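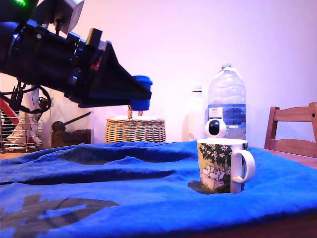
The Gurnano Gauge

The river at Gurnano was measured at a brass staff fixed to the second pier of the bridge. The staff was graduated in centimetres up to 200. Readings were taken at seven in the morning and entered in pencil, as ink ran in the book.

The reader had held the post since the Prodau weir was rebuilt. The duties were set out on one sheet. Read the staff at the lowest point of the ripple. Write the figure before leaving the bridge. Do not correct an entry – strike it through and write the new one beside it.

In February the level stood at 80 for nine mornings. The reader entered 80 nine times. On the tenth morning the office at Buckley telephoned to ask whether the staff had been looked at.

It had. The reader went down again with a torch and a stiff brush, cleaned the weed from the lower divisions and read 80.

The office said that Prodau, upstream, had risen by 15 over the same period. Water that passed Prodau reached Gurnano in under a day. The figures could not both be right. The reader said that the figure for Gurnano was right and rang off to make breakfast.
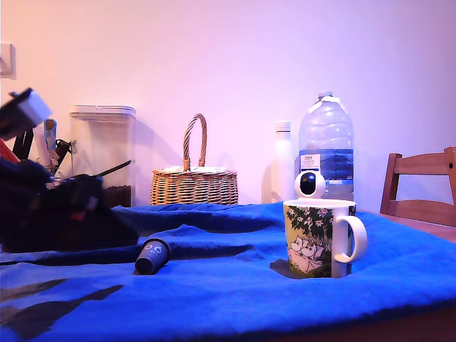

The Second Staff

A new staff came from Flerneo by carrier, wrapped in sacking. It was enamelled and easier to read. The instructions were to fix it beside the old one and to report both for a month.

On the first morning the old staff read 80 and the new one 95. The reader checked the bolts, then the datum mark cut in the pier, then the level between the two with a length of clear hose. The zeros agreed. The water lay flat across both faces and touched a different number on each.

The reader ruled a second column in the book and wrote both figures down. There was no box for remarks on that page.

The office replied in April 2020. The old staff was to be withdrawn and its readings from February struck through, with 95 written beside each. The reader sharpened the pencil and did the first two. Then the reader put on a coat, went down to the bridge and stood there for some time with the book shut – the river was making very little noise.

The entry for the next morning gives 80, and has not been corrected.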